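Visita a las instalaciones de Rosstead: jornada de puertas abiertas del grupo de manipulación

Rosstead abrió sus laboratorios el jueves 5 de mayo. La convocatoria hablaba de aforo limitado y de calzado cerrado, y ambas cosas se cumplieron. Mi interés era concreto: ver cómo preparan en simulación las tareas de apertura y extracción en mobiliario, y qué parte de ese trabajo llega después a la célula física. Dejo aparte la zona de transporte interno, que recorrí deprisa y sobre la que no tengo nada útil que aportar.

El recorrido empezó en la nave de integración. Hay dos células valladas, una en servicio y otra en montaje. La que funcionaba ejecutaba un ciclo de recogida sobre bandeja con piezas torneadas. La presentó Marthinus Jacobs, responsable de puesta en marcha, con datos de repetibilidad del brazo sin carga y pocos datos con carga. A una pregunta del público sobre el desgaste de las yemas respondió que se cambian por inspección visual y que no llevan un registro por horas. En una célula de demostración es aceptable. En producción convendría otra cosa.

El cuadro eléctrico estaba abierto tras una mampara y bien rotulado. El paro de emergencia se probó delante de los asistentes, con el brazo en movimiento lento. El rearme exige salir del recinto y confirmar desde el pupitre, secuencia correcta aunque lenta si se repite muchas veces por turno.

De ahí pasamos a la sala de simulación, en la planta superior. El grupo usa un entorno propio llamado Drundoler, montado sobre un motor de física comercial cuyo nombre no se facilitó. Keabetswe Lekota dirigió esta parte y fue, con diferencia, la más detallada de la mañana. Drundoler genera variantes de un mismo mueble: cambian las dimensiones del hueco, la orientación respecto al robot, la textura de las superficies y el suelo. El catálogo actual tiene 276 variantes. Cada episodio empieza con el mueble en una pose distinta y termina por éxito, por colisión o por tiempo agotado.

La demostración se hizo en directo, proyectada en pared. Se ejecutaron 5 episodios seguidos sin editar y con la vista situada por encima y por detrás de la pinza. Es una vista incómoda para el espectador, porque la propia herramienta tapa parte del hueco, pero permite juzgar la alineación de los dedos con el marco mejor que cualquier vista lateral.

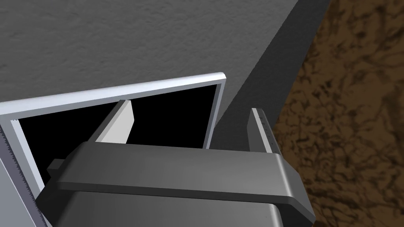
Drundoler, vista superior trasera: pinza con los dedos separados ante el hueco de la estructura gris. El dedo izquierdo entra en la zona oscura; el derecho coincide con el exterior del marco.

La separación de los dedos en la fase de aproximación fue el asunto más discutido. Según Lekota, la política aprende a llegar con la pinza abierta y a decidir el cierre tarde, con lo que gana tolerancia frente a errores de pose. El coste está en los bordes: con el mueble girado, un dedo puede quedar fuera del marco mientras el otro ya está dentro. Si el robot avanza así, el contacto se produce contra el canto. Pregunté si penalizaban esa configuración de forma explícita. La respuesta fue que no, que solo penalizan la fuerza de contacto, y que están valorando un término geométrico.

También pregunté por el interior de los muebles, que en la proyección se veía completamente negro. Lekota explicó que la iluminación es uniforme y procede de arriba, sin fuentes dentro de los huecos. Para una política que use solo imagen, esa falta de información es un problema serio – en el sistema real la compensan con una lectura de profundidad en la muñeca, que en simulación se modela con ruido añadido. No mostraron curvas comparativas con y sin profundidad. Las pedí y quedaron en enviarlas.

El realismo visual es modesto. Las superficies grises tienen un moteado fino y el suelo pardo es irregular, con manchas; las sombras aportan poco. El grupo defiende que la variación de texturas importa más que la fidelidad de cada una. Es una postura conocida y razonable, pero me habría gustado ver un ensayo con una textura fuera de catálogo.

La transferencia a la célula física la expuso de nuevo Jacobs. El controlador de bajo nivel se llama Tokarz y funciona igual en ambos lados, de modo que las consignas de la política no cambian de formato. La calibración entre cámara y muñeca se repite al principio de cada jornada y lleva aproximadamente 2 horas, cifra que me parece alta. El motivo, según Jacobs, es el soporte de la cámara, un prototipo que se afloja con la vibración. Hay un soporte nuevo previsto para octubre.

No hubo ejecución física de la tarea de apertura. La segunda célula estaba sin resguardo definitivo y no se podía energizar con público. Se proyectó en su lugar una grabación, sin indicación de la velocidad de reproducción.

La última parada fue el puesto de Mutach, proveedor de las yemas. Traían muestras de varias durezas y una hoja técnica con los límites de temperatura. La más blanda se marca con la uña. Me llevé la hoja y una muestra de dureza intermedia para probarla en nuestra pinza.

Pendiente de recibir: las curvas con y sin profundidad, el desglose de fallos por orientación del mueble y el plano del soporte nuevo, si lo liberan.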